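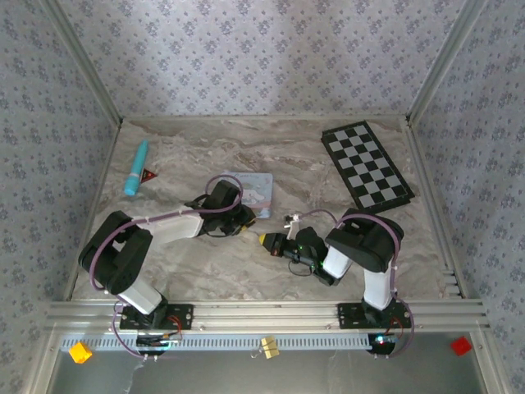

Wistus 卓上囲い 三方パネル型

Wistusは、天板の奥と左右の三方を壁紙張りのパネルで囲う卓上ブースです。手前は開放で、上面にも覆いはありません。小物の整理、撮影、組立、仕分けなど、机の上の一区画をほかの作業と分けて使う用途に向けた製品です。製造はFundov、天板の柄名はCusus、壁紙の柄名はTambunanです。

本ページの内容は07/12/2021時点の仕様です。柄の印刷ロットが変わった場合、色調が旧ロットと一致しないことがあります。追加パネルを注文する際は、現在お使いの本体のロット記号を注文欄に記入してください。ロット記号は奥パネルの裏面、下端に貼ってあります。

構成

標準構成は、天板、奥パネル、左パネル、右パネル、後隅用アルミ支柱、前縁用アルミプロファイル、前縁下の配線受け、締結部品一式です。締結部品には予備のナットを含みます。工具は付属しません。

天板

表面はCusus柄です。大理石調の流れ模様で、ベージュ、黄褐色、灰色が不規則に混じります。柄に天地の区別はなく、左右を入れ替えて据えても見え方に大きな差は出ません。ただし、前縁側には固定用の下穴があるため、前後の入れ替えはできません。

天板の奥行は500 mm、耐荷重は等分布で40 kgです。重量物を一点に置く場合は当て板を使用してください。天板の縁には金属の見切りが付きます。奥側は細い水平の帯、左側は細い帯、右側はこれより幅の広いレールで、左右は対称ではありません。右側のレールは天板の位置決めを兼ねており、据付時の基準になります。

流れ模様の上では、ベージュや灰色の小物は輪郭が目立ちません。部品の色を選べる場合は、赤や黄などの彩度の高い色にすると見落としが減ります。白、灰色、薄茶の部品を多く扱う場合は、無地の敷板(別売)を重ねてください。敷板は天板に載せるだけで、接着は不要です。

壁面パネル

Tambunan柄の壁紙を全面に張っています。地色はラベンダーがかった淡い灰色で、青紫の小さな花の房と、さらに小さい小枝を散らした柄です。三面とも同じ柄を使い、縦方向をそろえて裁断しています。隅での柄合わせは行っていません。支柱が継ぎ目に入るため、柄のずれは支柱の幅で分断されます。

パネルの高さは300 mmです。小物が奥や横へ転がり落ちるのを防ぐには十分ですが、飛散物の遮蔽や防音を目的としたものではありません。パネルに棚やフックを取り付ける使い方も想定していません。紙片を仮に留める場合は、弱粘着のテープを用い、貼ったままにしないでください。壁紙の表層がテープ側に移ることがあります。

壁紙は消耗品として扱います。破れ、変色、角の浮きが生じたときは、パネル単位で交換できます。左右のパネルは支柱側の加工が異なるので、注文時に必ず左右を指定してください。

アルミ支柱と前縁プロファイル

後方の左右の隅にアルミの支柱が立ち、奥パネルと側面パネルをつなぎます。支柱は灰色の仕上げです。パネルは支柱の溝に上から差し込み、下端で固定します。接着していないため、清掃時は一枚ずつ抜き取れます。

前縁には長手方向の溝が通った銀色のアルミプロファイルを渡しています。溝にナットを入れれば、黒いベースプレートのような穴付きの板を任意の位置にボルトで固定できます。位置の変更はボルトを緩めて横に滑らせるだけです。プレート1枚につき4か所を締結してください。対角の順に仮締めし、位置を確かめてから同じ順で本締めします。

プロファイルに載せる機材の重量は、天板の耐荷重には含めません。荷重は前縁の下に受けのある机で支える前提です。脚が奥に寄った机や、前縁がせり出した机では、補助脚を追加してください。

配線受け

前縁の下側には、長穴が列になって並ぶ明るい灰色の配線受けが付きます。ケーブルは長穴から引き出せるので、天板の上を横切らせる必要がありません。結束バンドも長穴に直接通せます。縁にはクリップを挟めるため、伝票や作業メモの仮置きにも使えます。

可動する機材のケーブルをまとめるときは、動作範囲の端まで動かした状態で余長を決めてください。配線受けの中で余長を巻くと蓋がないため浮き上がります。余った分は机の下へ逃がします。

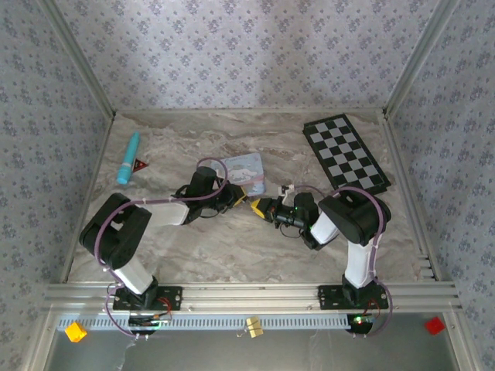
大理石調の天板と花柄パネル三面。後方の隅は灰色のアルミ支柱で接続。

内側の使い方

囲いの内側では、奥の隅が最も手の届きにくい場所になります。面積のある平たい物、たとえば盤や板の類は奥へ、頻繁に取る小物は中央より手前へ置くのが基本です。平たい物は天板の縁と平行に置く必要はありません。斜めに置くと隅に三角の余地が残り、指を入れて持ち上げやすくなります。

円筒形の物は転がります。天板は水平に据えますが、転がり止めの溝はありません。ペン類を置く場合は、ほかの物に沿わせるか、敷板の滑り止め面を使ってください。カード類は平らに置くと端に爪がかかりにくいため、縁の立った受け皿を併用すると作業が早くなります。

前縁の左右の隅は、立方体のような安定した小物の待機場所として使えます。作業の対象と、まだ手を付けない物を隅と中央で分けておけば、仕切りを設けなくても混ざりません。

主な仕様

品名 Wistus 卓上囲い 三方パネル型
天板奥行 500 mm
パネル高さ 300 mm
天板耐荷重 40 kg(等分布)
天板柄 Cusus
壁紙柄 Tambunan
支柱 アルミ、灰色
前縁 アルミプロファイル、銀色、長手溝付き
配線受け 明るい灰色、長穴列
プレート締結 4か所
開放面 手前および上面
設置場所 屋内専用

据付

机の上を拭き、天板を右側のレールを基準にして置きます。次に後方の支柱を立て、仮締めの状態で奥パネルを差し込みます。側面パネルは左右どちらから入れても構いません。三面が入ったら支柱の直角を確認し、下端から順に本締めします。上端を先に締めると支柱が内側に倒れ、パネルが抜けなくなります。

前縁のプロファイルは最後に取り付けます。溝にナットを入れ忘れた場合、端部のキャップを外せば後から追加できます。プロファイルを一度外す必要はありません。

直射日光の当たる窓際は避けてください。壁紙の紫は退色が早く、面ごとに差が出ます。照明を上方から当てる場合は、左右の壁の影が天板に落ちない位置に灯具を置きます。

手入れ

天板は水で湿らせて固く絞った布で拭き、続けて乾拭きします。研磨剤入りの洗剤とメラミンスポンジは使用できません。壁紙は乾いた柔らかい刷毛で上から下へ払います。水拭きは継ぎ目から水分が入るため不可です。プロファイルの溝にたまった粉やほこりは、細いノズルの掃除機で吸い取ってください。

ボルトは使用開始の翌月に一度増し締めし、その後は定期点検に合わせて確認します。

別売品

交換用壁面パネル(奥、左、右)
無地敷板(滑り止め面付き)
溝用ナット
端部キャップ
補助脚

交換用パネルは本体と同じTambunan柄のみです。無地のパネルは5月に受注を終了しました。

コメント

奥パネルだけ交換しました。旧ロットより少し青みが強いです。並べると分かりますが、支柱が間に入るので作業には支障なし。

右側のレールを基準にするという説明を読み飛ばして左から合わせたら、支柱の直角が出ませんでした。やり直したら一度で入りました。据付の項は先に読んだほうがいいです。

配線受けの長穴ですが、太めのコネクタは通りません。コネクタを付ける前に線だけ通しました。別売で切り欠き付きが欲しい。

天板の柄、写真より実物のほうが茶色が強く感じます。灰色の部品は本当に見失うので敷板を追加注文しました。

パネルの高さ違いは出ませんか。300だと背の高い箱を置いたときに上が出ます。

花柄は好みが分かれそうですが、うちでは不評ではないです。刷毛での掃除は楽でした。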